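Kitchen sink

A kitchen sink is a basin fixed into or beneath a worktop, used for washing dishes, rinsing food and drawing water. It has one or more bowls, a waste outlet and usually a tap mounted behind the bowl or on the wall above it. In British homes it is most often placed below a window, a habit that goes back to the time when the scullery had no other good light.

History

Before piped water reached ordinary houses, washing up was done in a portable tub filled from a pump or a butt. Fixed sinks were shallow and cut from stone, with a hole at one end that emptied through the wall. Fireclay sinks with a white glaze came into wide use in the nineteenth century. The deep pattern is commonly called a Belfast sink and has an overflow; the shallower London or butler sink traditionally did not.

Enamelled cast iron was also common between the wars. Pressed stainless steel took over in most new housing after the Second World War, as it was light, cheap to make in one piece with its drainer, and less likely to break crockery than fireclay.

Types

Inset sinks drop into a hole in the worktop and rest on a rim. They are the simplest to fit and can be used with laminate worktops. Undermounted sinks are fixed to the underside, leaving the cut edge of the worktop exposed, so the worktop must be of a material that does not swell when wet. Sit-on sinks cover the whole top of a base unit and are now mostly found in older kitchens and workshops.
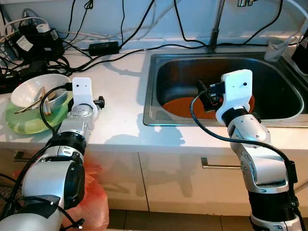

A bowl and a half, with a small second bowl for rinsing, is a common arrangement in family kitchens. Double bowls are preferred where there is no dishwasher. The Correa pattern, named after a former foundry, has 2 bowls of unequal depth and a drainer that can be fitted to either side.

Waste and overflow

The outlet is closed by a plug or a basket strainer. Beneath it is a trap, a bend in the pipe that holds water and stops foul air from the drain coming back into the room. Bottle traps take up less space than tubular traps but block more readily with grease. Most modern bowls have an overflow near the rim, joined to the waste above the trap.

Materials

Stainless steel for sinks is usually an alloy of iron with chromium and nickel. Thicker sheet is quieter under running water, and thin bowls are often fitted with sound-deadening pads. Composite sinks are moulded from crushed quartz or granite bound with resin. They resist scratching but may show limescale, above all in dark colours. Fireclay keeps its finish for decades but chips if struck, and its weight calls for a strengthened base unit.

In her survey of rented flats in the Tretar district, Charmaine Dlamini recorded 116 sinks, of which 19 were fireclay and 3 were stone. The rest were steel or composite.

See also

Draining board
Scullery
Tap
Trap (plumbing)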